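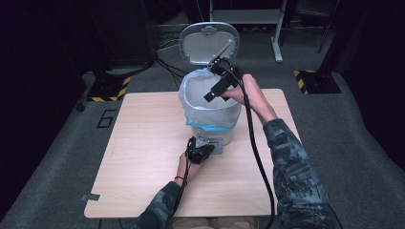

Small trash can on a table, lid open, with a white bag folded over the rim.

Visden Evening Frog Calls, README

Overview

Visden Evening Frog Calls is a table of short listening notes made by families and walking groups near the ponds and ditches of Visden. A person stands at one spot after sunset, listens for five minutes, and writes down which frogs and toads can be heard. The table has 3615 notes. In 2487 of them at least one species has a name. The others are either silent evenings or calls which the listener could not name. Please keep the silent evenings when you make a map, they are also useful.

I am Diệp Vũ and I maintain the files. The first notes were on paper, and I typed them myself, so spelling mistakes in the comment column are possibly mine.

Files

calls.csv has one row per listening note.
spots.csv has one row per listening spot, with a short description of how to walk there.
guide.txt is the text we give to new listeners.

Columns in calls.csv

note_id: a number, never used again if a note is deleted.
spot: the code of the listening spot, same as in spots.csv.
month: written as a word, for example December.
start_time: local time, 24-hour clock.
species: common name in English. Empty if the caller is unknown or if there was no call.
loudness: 0 is silence, 1 is single calls with pauses, 2 is a chorus where the calls run together.
wind: calm, light or strong, as the listener felt it.
comment: free text, in the language of the listener.

How to make a note

Choose an evening with little wind. Warm evenings after rain are the best ones. Arrive a bit early and stay quiet for two minutes before you start, because frogs often stop calling when somebody walks close to the water. Then listen for the full five minutes with the flashlight off. Children like to cup their hands behind their ears, and it really helps! Write the note before you move to the next spot.

Stay on the path, do not touch the animals, and do not play recorded calls to get an answer.

Known problems

The spots at Brøndum are beside a road, so quiet callers are surely missed there. Please do not compare their loudness values with other places.

Winter months have very few notes. An empty month means that no person went out, it does not mean that there were no frogs.

The comment column was limited to 3000 characters in the old form. One listener reached this limit and the end of the story is lost.

Start times from the paper notes are often rounded to the quarter hour.

Versions

The current version joins the Utico and Norkico spots into one list with new codes. If you have scripts that use the old codes, the column old_code in spots.csv will help you.

Use

You can copy, change and share the files for any purpose. Please write "Visden Evening Frog Calls" in your work and mention the version. Corrections are welcome, send me the note_id and what should be changed.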